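Home Browse Ask Members Log in

Filed under: Politics & Government > Elections > Local and state

Can a mayor just be gone for months and nobody has to say why?

Kirsty Menzies
OK so I live in Plavimstead and our mayor hasn't been at a council meeting since January. The deputy mayor chairs everything, signs everything, and when people ask at public comment we get "he's attending to a private matter" and that's it. I'm not trying to be nosy about somebody's health! I just want to know who's in charge. We had a zoning vote go through 4 weeks ago that I'm pretty sure he would have vetoed (it was the Gustex warehouse thing, if anyone here is local) and the deputy let it stand. He won by 79 votes, so it's not like the town was all on one side to begin with. Is there a point where the seat counts as empty? Can we make them hold an election?

Roald Wallin
I went through something a lot like this in my old town, so here's what I learned, with the warning that I'm not a lawyer and every state does it a little differently.

First thing, get your town charter. The clerk has to let you see it and it's probably on the website somewhere, usually as a terrible scan. Look for a section called "vacancy" and a separate one called "absence" or "temporary disability." They're two different things and people mix them up constantly. Absence means the deputy fills in and the mayor is still the mayor. Vacancy means the seat is open and a clock starts running. Ours said a mayor who missed 3 regular meetings in a row without being excused had vacated the office, but the council kept voting to excue him, so the clock never started. 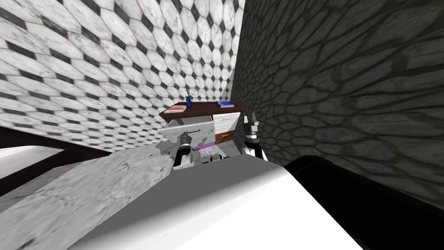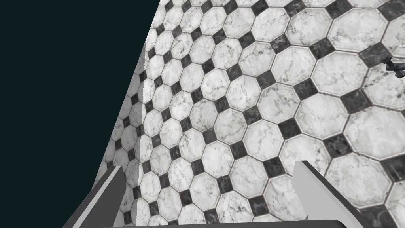 So go back through the minutes and see if they've been excusing him. Those votes have to be taken in public, and if they forgot one, you may have something. Also check if the deputy has the veto at all while acting. In a lot of charters she would, in ours she only got it after 30 days.

Recall is the other road. We needed 1642 signatures and turned in 3264, because so many get thrown out for bad addresses or people signing twice. It took all summer and my knees still hate me.

sukar_lie
just vote him out next time lol. they're all the same anyway

Kirsty Menzies
Thank you Roald, this is so helpful! I found the charter and there IS an absence section, so I'm going to the clerk on Monday to ask for the minutes.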